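Dec 15, 2021

Up before the alarm, which is a polite way of saying the cat was sick on the landing at ten to six. Cleaned it up, went back to bed, lay there composing the letter to the Hurstead Allotment Society in my head, and by the time I had the third paragraph right I was too cross to sleep. Got up and wrote it down. It was much worse on paper.

The matter of the letter is the water. They want to turn the troughs off until the end of January, as they do every winter, and this year they also want to put the rent up to pay for new taps. So we are to pay more for water during the months when there isn't any. I put this rather well, I thought, and then crossed it out, as the last time I put something rather well I was given the plot next to the road.
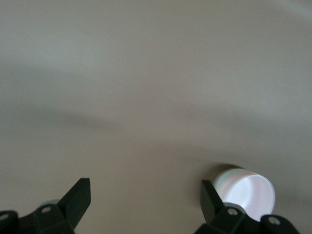 Rangi Tuhiwai

Walked down to have a look at things after breakfast. The leeks are standing. I can't say more for them than that. The sprouts have been got at by pigeons again, in spite of the netting, or possibly with its help, as one of the birds was underneath it and looked quite settled. Let it out. It flew as far as the next plot and sat on the shed glaring at me as though I'd ended its tenancy.

Lockyer was there, digging. He is always there, digging. He has the plot above mine and grows parsnips as long as your arm, and he told me (again) that the secret is sand. I said I'd tried sand. He said what kind of sand. There are apparently kinds. I came home with a bucket of his, on loan, and I am not clear whether he expects the same sand back.

Then the seed order, which took up the whole afternoon and ought to have taken ten minutes. Every December I sit down with the Fultden catalogue meaning to buy beans, carrots and one packet of something silly. Every December I end up with a list that would feed a barracks. This year's first draft had 5 kinds of squash on it. I don't like squash. Crossed off two, put one back, and felt I had been strict.

The catalogue has got worse, or I have got older. Everything is now "vigorous". There's a runner bean described as having "a confident habit", and a beetroot they call Gakska that promises 300 seeds to the packet and "a flavour you will remember". I remember the flavour of my uncle's home-made wine, so that isn't the boast they think it is. Ordered it anyway. Also 200 onion sets, when last year I planted half that and was still giving them to people at the bus stop in spring.

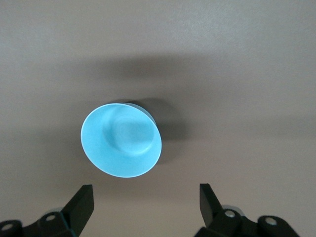 Light blue plastic bowl.

Rang my sister about Christmas. She is doing the bird, I am doing the vegetables, and she asked, in a careful voice, whether that meant vegetables from the plot or vegetables from a shop. I said from the plot, obviously. There was a bit of a silence. I think she's still turning over last year's carrots, which had forks in them like trousers and tasted of creosote. I've said I will bring leeks, sprouts if the pigeons leave any, and a bag of frozen peas in case of trouble.

Soup for supper. Leek, potato, more leek. Too much pepper, as I was reading the bit about celeriac while I ground it.

Read the letter through once more before bed. Took out "frankly", took out "with respect", took out the paragraph about the gate, and was left with 3 lines asking them to think again about the taps. It sounds like somebody reasonable wrote it, so I may have to put the gate back in.

Stamps tomorrow. And cat food, the plain sort.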